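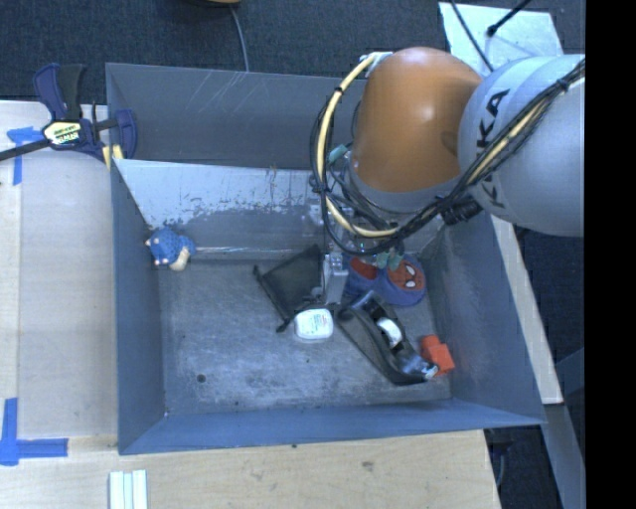 Tópico: Caixa metálica de paredes inclinadas – pintar de novo ou deixar como está?

trevor_thibodeau
2/15/23
Caixa cinzenta grande, paredes altas e inclinadas, fundo retangular. Uso-a para triagem de objetos soltos, calçado incluído. O fundo tem marcas de abrasão claras e, no painel inclinado de trás, o revestimento já falta em alguns sítios. Há também riscos finos junto ao rebordo da parede traseira. Pergunto se compensa lixar e repintar. Orçamento da Weltow: 212 euros, com epóxi.

merja_r
Para triagem, não. O desgaste do fundo é estético. Media primeiro a espessura da chapa e só pintava se houvesse corrosão. Aquela mancha acastanhada perto do topo do painel pode ser ferrugem ou só sujidade. Passa um pano com álcool e logo vês.

wimkuipers
Discordo em parte. Revestimento gasto às manchas dá reflexos desiguais, e quem separa peças escuras, ou malha preta como a que aí tens, perde contraste. Um cinzento mate uniforme resolve. Usei o primário da Zemero numa caixa parecida, 30 minutos entre demãos.

merja_r
E ao fim de quantos meses voltou a riscar?

wimkuipers
Em maio já tinha marcas no fundo. As paredes continuam boas.

merja_r
Então pintar o fundo é trabalho perdido. Manta de borracha cortada à medida – 26 euros na Ahonen – e as paredes ficam como estão.

eunseong91
Atenção ao furo redondo no fundo, do lado esquerdo. Se for de drenagem, a manta tem de levar um furo no mesmo sítio. E com paredes inclinadas mede-se em baixo, não no rebordo.

trevor_thibodeau
O furo não sei para que serve. A manta tira altura útil?

eunseong91
A de 3 mm, quase nada. Não coles, para poderes lavar por baixo.

wimkuipers
Mantenho que o painel de trás devia ser lixado e pintado. A manta não trata disso.

trevor_thibodeau
Fica assim: manta no fundo, lixa e primário só no painel. O orçamento da Weltow recuso.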